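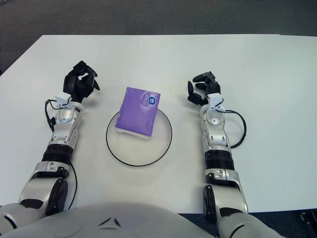
The tissue pack on its plate, with one hand on each side.

Review: Zonder Two-Hand Task Set
Reviewed by Omid Bahrami
20 March 2022

I run the after-school robotics club at Bagheri, and since January we have been using the Zonder Two-Hand Task Set as our main project. It costs $118 from Sovetti. Shipping was extra and the box came in good shape.

The set does not include a robot. It is a set of plates, a binder of task cards, a scoring pad and a printed guide for the teacher or coach. You bring the robot, the table and most of the things to be picked up. The product page does say this, but it says it well below the price, and one parent who looked at it for home use missed it completely.

What you get

The plates are clear with a thin black rim. I thought they were a bit plain until we started using them. The rim gives students a clear target when they talk about where an object should go, and the clear middle stays out of the way. On a white table like ours, the rim is most of what you see. The downside is that a clear plate picks up reflections and soft shadows, and one of our groups spent a good part of a meeting working out how much that mattered to their vision code. It mattered a little. They moved on.

The binder is the best part. Each card names an object, a starting position and a goal, and leaves the method up to the students. The early cards use one hand and hard objects. After that come soft packages, and then tasks where both hands have to work on the same thing. The cards ask for items you can buy at any grocery store. We use a purple pack of tissues for the soft package cards, and it has become the object the students talk about most.

A soft pack is a good choice for this. It gives when you squeeze it, it tilts, and its shape changes a little depending on how it was put down. Students who had written fixed positions for a box had to go back and think again about how wide to open the fingers and which side to come in from. One card asks the group to plan a left-hand approach and a right-hand approach on paper, then pick one and defend it. We got more real discussion out of that card than from anything else I have run this year.

The scoring pad is fine. It has a row for each attempt, with room for a note. The notes column is too narrow for the handwriting of a fourteen-year-old. We tape an extra sheet to the side.

Setup

The guide tells you to clear the table completely, mark the plate position with tape and check the reach of both arms before any card is tried. Do this. We skipped the reach check at the first meeting and found out that our plate position was fine for one arm and a stretch for the other. It also has a short page on cables, which I would have liked to see made longer. Our wrist sensors each have their own cable, and the loops need enough slack for the wrist to turn. The guide gives this two sentences.

Safety is covered well. There is a page to read out loud with the group and a sign-off line for each student.

Group size

Zonder says the set works for groups of up to 20. I would not try that with one robot. We split into teams of six, with one team at the table and the others planning on paper or reviewing their notes, and that was about the limit before people started to drift. If you have a big club, buy the set once and copy the cards (the guide allows this within one school).

What I would change

The cards are not laminated and ours already have bent corners. The plates are light and slide when a finger catches the rim - a bit of putty underneath fixed it, but it should come with a rubber ring or something similar. And the last section, on handing an object from one hand to the other, jumps ahead too fast. There should be a few cards in between. I wrote two of my own.

I also looked at the Esero set before buying. It has more objects in the box, but the instructions are step by step and the students would have finished it without making many choices. For a younger class that could be the better buy.

Would I buy it again

Yes, for a club that already has a two-armed robot and a coach who can be in the room the whole time. We are still on the soft package section and plan to enter our tissue pack task in the spring club showcase.

Rating: 4 out of 5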